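Kallora Project – Progress Report to the Skoltelholm Fund
Demonstration gathering, work package 2
Reporting period: through April
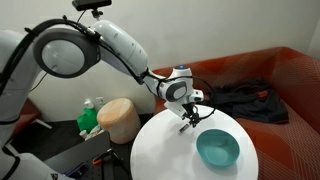 Arm at the round table, small-object task with the teal bowl.

1. Summary

Collection is on schedule for the single-arm tasks and behind for the cloth tasks. At the end of April we had 996 recorded demonstrations, of which 829 passed review and went into the training set. The remainder were set aside, mostly for camera dropouts or for episodes the operator ended early. We are not asking for a change to the budget in this period.

2. Work done

The task list now has 11 tasks. Most are short pick-and-place jobs on a tabletop: moving a small object into a bowl, moving it back out, and shifting the bowl itself. Operators drive the arm by hand controller, and each episode is saved with the camera streams, joint positions and gripper state. A written instruction is attached to every episode before it goes to review.

In the first month we recorded everything in one room with the furniture in one place. The early model learned that room too well and did poorly when the table was turned or the lighting changed. We now move the setup between living areas and offices and leave the surroundings as they are. Start positions for the object and the bowl are drawn from a list the operator reads off before each run.

Review is done by a second person who did not record the episode. The check covers three things: that the streams line up in time, that the instruction matches what was done, and that the end state is clear on camera. Failed grasps are kept if the operator recovers and finishes the task.

3. Problems

The wrist camera stream lost frames during long sessions. We traced this to a worn connector and replaced the cable in March. The fault has not come back, but we still check the stream at the start of each session.

Small cylindrical objects roll when the fingers touch them off center. This slows recording, and operators had begun placing the object only where it was easy to reach. The start position list was brought in partly to stop that.

The cloth tasks have 101 accepted episodes, well short of the plan. Resetting the cloth between runs takes longer than the run itself – we had not allowed for this in the schedule.

4. Next period

We will move one operator from the bowl tasks to the cloth tasks until the gap closes. The second arm, on loan from Jatov, will be calibrated in the same way as the first so the two sets can be pooled. Training runs on the accepted episodes will continue at the Tóth lab, and first results on unseen rooms will be in the next report.

The data sheet and the updated task list are attached separately.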